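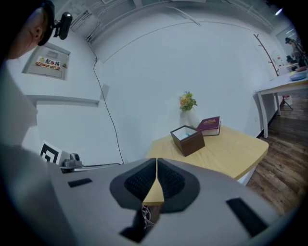 Slide 1. Say the title, then go straight to the question. We had two hand-held grippers, the Plovow and the Rundgate, and one budget line. Which one do we keep using?

Slide 2. Setup. Both were run on the same tabletop tasks with the same operators. 21 tasks, 600 tries per gripper. Swap order was fixed in March and not changed after that.

Slide 3. Pads. Spend time on this one. The Rundgate held book covers better. The Plovow let go of small boxes more cleanly. Neither was good with thin handles. Play the clip twice.

Slide 4. Head camera against gripper camera. The wrist view loses the object in the last inch before contact. The head view keeps it unless the operator leans in. We now record both.

Slide 5. Controller. Vomon dropped its connection on 6 days. Mathias did not. Skip the log plot if we are past the halfway mark.

Slide 6. Pick: Rundgate with Mathias. Pads still wear too fast. Take questions here, leave the table up.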